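Thursday session, second slot. Keep the coat-check joke out, go straight in.

**Opening**

Thank Finstead for the room. The talk is on color in a small workspace: one blue block, one blue cloth, and what we learned at Pendarmont from working with both every day.

Start with the curtain. Ours is teal. I wanted gray and lost that argument in August.
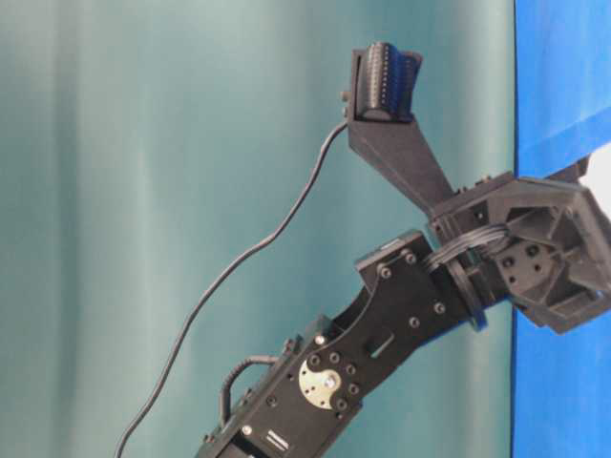 The curtain cost us 3 days of hemming. Mention that it has to hang clear of the floor or it collects dust.

**The cloth**

Bright blue, two panels. We bought ours from Skirar. Iron it before you lay it – creases throw shadows, and they come back after folding. Roll it on a tube for storage.
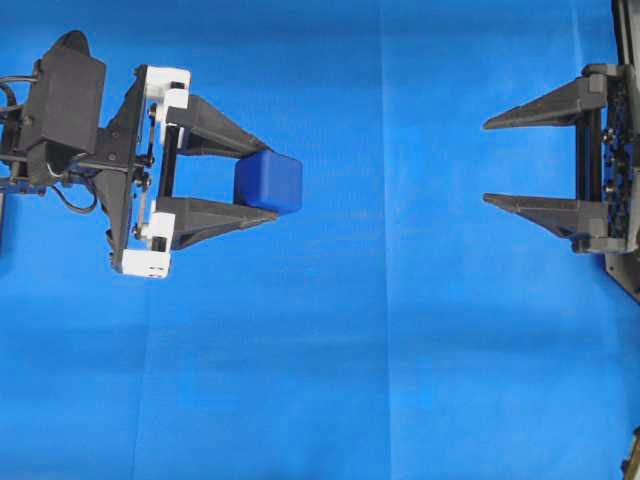
*Notes by Toshiko Murakami, with slides by Takumi Kinoshita*

Slow down for this part. People ask why the block is blue too. A dark blue on a lighter blue is a hard pairing, and we wanted a hard one. Rounded edges are kinder to the cloth.
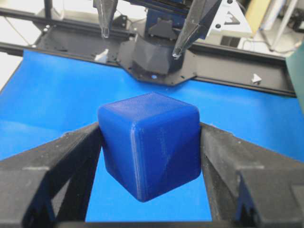

*Blue cube between the fingers, blue work surface behind.*

Wear: wipe the block with a damp rag, no solvent. Sakamoto ran the same setup through 1,523 picks on one cloth. Pause for questions if the room looks restless.

**Backdrop and light**

Even light matters more than bright light. Two weak lamps, one each side.

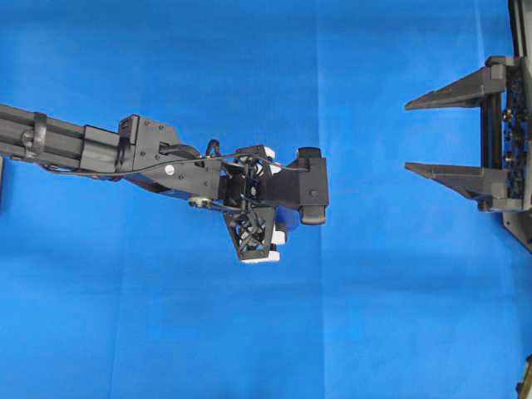

Clip the top edge every 8 inches. Replace the cloth at 2,000 picks. Handout is by the door, then over to Takumi.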